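Search this site Go
Last updated Jan 28, 2019

Every December my town mails out a card asking us to drink more water, and every December I wonder who did the math. Eight glasses a day, it says. Eight of what size? For whom?

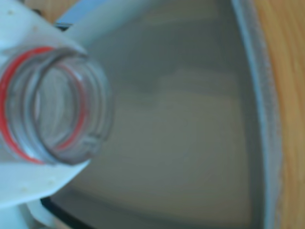
Thérèse Carrier wrote in to say that her grandmother drank coffee and soup and lived just fine, and that I should quit fussing over a postcard. Maybe so. But the card cites a study, and I read it. It had 12 people in it.

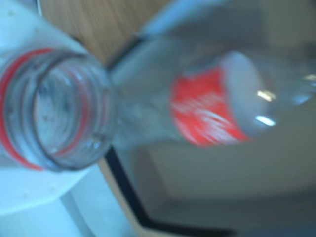
Photo: Idrisa Laizer

Twelve people can't tell you what 400 million should drink. The app my sister uses, Skalelix, is no better — it pings her at lunch, at two and again at bedtime, and then she's up all night.

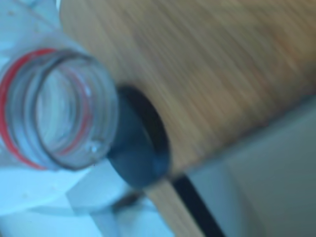 I'm not against water. I drink it when I'm thirsty, and on hot days I drink more. What bothers me is a plain bodily signal being turned into homework, with a score out of 100 at the end of the day.

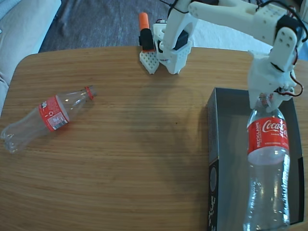
So how much should you drink? Enough that you aren't thirsty, unless your doctor has told you something else.

Related
Vitamins I Stopped Buying
The Brinix Sleep Ring, 373 Nights Later
Who Needs 10,000 Steps?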